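Home | News | Hire and Service | Training | Back Issues | Contact

Two-handed table unit: what you get for the monthly fee

Members have been asking about the two-handed table unit that Flonard now hires out, so Lộc Vi went to the Ketport workshop to spend a day with it and read through the terms. What follows is taken from those notes.

The unit has two arms, each ending in a black hand with jointed fingers, and it works over an ordinary table. Flonard sells it as a service. You pay by the month, they deliver and set up, and you send them a list of the things you want it to handle. The standard plan covers 200 items on that list. Anything past that goes on to the next plan up. Lộc's own list came to 187, which left a bit of room for late additions.

Setting up took most of the morning. The table has to stay where it is once the arms have been lined up with it, and the cables need a clear run to the wall. Flonard's fitter did the lining up and then went through the stop button, the tablet and the daily checks. The checks are short and can be done by anyone who has sat through the training session – one session is included, extra ones are charged.

The job Lộc wanted to look at was clearing and sorting a table of mixed goods, the sort of work that comes up in house clearances, small auctions and gift packing. You choose an item on the tablet, choose which hand should take it, and say where it should go. You can also leave the choice of hand to the unit. The items are set out with space between them, and the manual is firm on that point. It asks for a clear patch in front of the arms so that things can be put down and passed from one hand to the other.
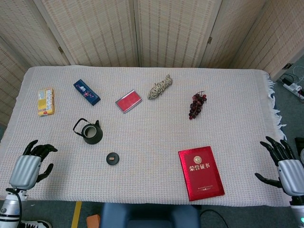
The table at Ketport, with the teapot and a black lid, probably its own, at left and the red certificate folder at right.

Flat things are the hardest part of any list like this. A folder or a thin box gives the fingers very little to get under, and a cloth moves if it is pushed. The manual suggests sliding a flat item to the table edge first and taking it from there. It works on paper, but it adds a step, and anyone planning to sort mostly papers and cases should ask for a trial with their own stock before signing.

Soft goods need thought too. Grip strength is set for each item on the list, from 1 to 9, and the setting stays with that item until you change it. Fruit and dried herbs belong at the low end. Cast iron wants a higher number. Lộc's advice is to start low with everything and move up a step at a time, and to write the numbers down somewhere other than the tablet.

Gusine, which handles repairs for Flonard in our area, promises a visit within 8 working hours if a hand stops responding. Finger covers count as wear and are not included in the fee. Insurance for whatever is on the table is the hirer's business, so check your own policy before you put anything old or borrowed under it.

The shortest hire is three months. Phan offers a similar unit with no minimum, but you do the setting up yourself and support is by phone only. For a small firm without a technical person, Lộc thought the Flonard terms were the better of the two. For a one-off clearance neither makes much sense yet.

Flonard is taking bookings for trial days at Ketport. Bring your own items if you can, and send the list ahead.

Posted June 12, 2026

Comments (3)

marrow_lane: Does the fee include moving it if we change premises? We had to pay for that with our last machine.

Lộc Vi: Not included. They quote for it separately and the arms have to be lined up again at the new place, so allow a morning.

T. at the saleroom: We have had the Phan one since January. Phone support is fine but setting up took us two days. Would like to see a proper comparison on glassware.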